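# Keeping Old Drives Running While the New Ones Wait

For most of the past decade, the sectional drive system at the Vistton board mill was regarded as someone else's problem. It had been installed when the second machine was rebuilt, it ran within its limits, and the budget went to boilers, bearings and water treatment. The change in attitude came one August, when a failed power module stopped the dryer section for 18 hours and the replacement had to be taken from a cabinet that had been kept as a training unit.

The mill now has a plan. It calls for replacement of the drive system in 3 stages, each tied to a scheduled shutdown, with the control platform left in place until the last of them. The plan is cautious and more expensive on paper than a single changeover, and it has attracted interest from other producers with equipment of a similar age.

## A system that outlived its catalog

Drive systems in process industries are seldom retired because they wear out as a whole. The motors at Vistton are in good mechanical condition, and several were rewound within the past few years. The difficulty lies in the electronics. Control boards are no longer made, firmware tools run only on operating systems that the information technology department would prefer to remove from the network, and the technicians who know the parameter sets by memory are approaching retirement.

An inventory carried out before the project was approved listed 108 drive units across the machine, the winder and the stock preparation area. The stock preparation units were the oldest. They were also the simplest, driving pumps and agitators at nearly constant speed, and a decision was made early on to begin with them.

That decision was not unanimous. The production department argued that the dryer section, having caused the August stoppage, should come first. The engineering department replied that a crew working with a new product line for the first time should not start on the part of the machine where speed matching between neighboring sections leaves the least room for error. The second view prevailed, with the condition that spare modules for the dryer section be secured before any other work began.

## Where the parts come from

Securing those modules took the better part of a winter. Gustov, a repair firm that specializes in legacy power electronics, agreed to rebuild a pool of units removed from a closed mill and to hold them at its own premises under a service agreement. Each rebuilt module is run under load before it is released. Capacitors are replaced as a matter of course, whatever their measured condition.

The arrangement is common in the pulp and paper sector but less familiar in wood products, where machine lines tend to be shorter and stoppages less costly per hour. Truvwood, a panel manufacturer with two pressing lines, reached a similar agreement only after its own supplier announced the end of repair services for the drives on its sanding line. Its maintenance department had assumed that the notice period would be longer.

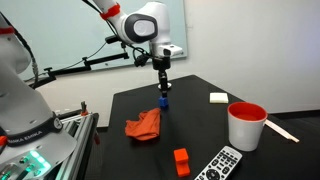

Notice periods deserve closer reading than they usually receive. A supplier's life cycle statement will normally separate the end of active sales from the end of spare part production, and that in turn from the end of repair. The dates may be years apart. A plant that plans by the first date will spend money too soon, and a plant that plans by the last will find that the parts it needs were sold to others some time before. Vistton's engineering department now keeps these dates in the same register as its pressure vessel inspections, and the register is reviewed before each annual budget.

## Staging the work

The first stage was completed during a regular shutdown. Integration was assigned to Petrauskas, a contractor that had worked on the mill's steam and condensate controls and was therefore acquainted with the existing platform. The new drives communicate over a current industrial network, while the old control system does not. A gateway was installed between the two, and it will remain until the platform itself is replaced.

Gateways of this kind are a frequent source of disappointment. They translate values faithfully but often discard diagnostic information, so that an operator sees a general fault where the drive itself could report a precise one. At Vistton this was addressed by placing a separate engineering station in the electrical room, from which the full diagnostic record can be read. It does not help the operator at the moment of the fault. It does shorten the search that follows.

Commissioning took about 2 days longer than scheduled. The cause was grounding: several cable shields had been terminated at both ends during earlier repairs, contrary to the drawings, and the new drives were less tolerant of the resulting noise than the old ones had been. The terminations were corrected and the drawings reissued. A shield inspection has been added to the preparation for the second stage, to be carried out with the machine running wherever access permits.

## Staff and training

The mill elected to train its own electricians on the new equipment in place of relying on a contractor's call-out service. Training was held in small groups so that no shift would be left without coverage. Each participant was required to replace a drive, restore its parameters from backup and return it to service under supervision.

The same session was used to record what was known about the old system. Wiring practices, substitute part numbers and the settings that differ from the manuals were written down - in some cases for the first time. The resulting document is held with the machine files in the control room, and a printed copy is kept in each electrical room.

## What remains

The winder is to follow in the second stage. Its drives operate in a braking mode for part of every cycle, and the supply transformer must be checked for the return of energy to the network. The study is in progress. Should the transformer prove unsuitable, braking resistors will be fitted, at some cost in efficiency and in cabinet space that is already scarce.

The dryer section and the press section are reserved for the final stage, together with the control platform. Until then the rebuilt modules remain in reserve. The service agreement with Gustov runs through the planned completion and may be extended if the last shutdown is postponed.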